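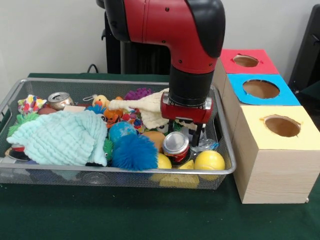
Mixed storage was the most common arrangement in the Bostadmont playrooms, where toys, household textiles and empty packaging shared one container. Van Hecke's coding sheet treats cloth as a separate class, as it hides smaller items. A large ribbed cloth fills most of the left half of the wire basket, with a small green spiky ball wedged beside it -- an item of the kind coders often missed on a first pass. Of the 551 items logged, textiles were the hardest to assign to an owner or a shelf.

Open bins were coded on the same sheet. Stacked cubes and bowls kept outside the bin, as in Figure 2, were entered as displayed items and left out of the bin total.

Figure 2. Toy bin, stacked cubes and bowls.
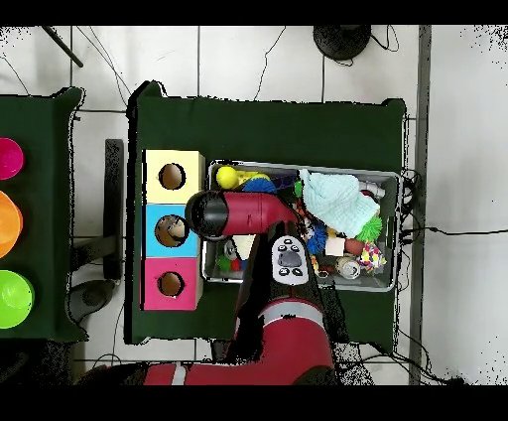
4.2 Sorting by Texture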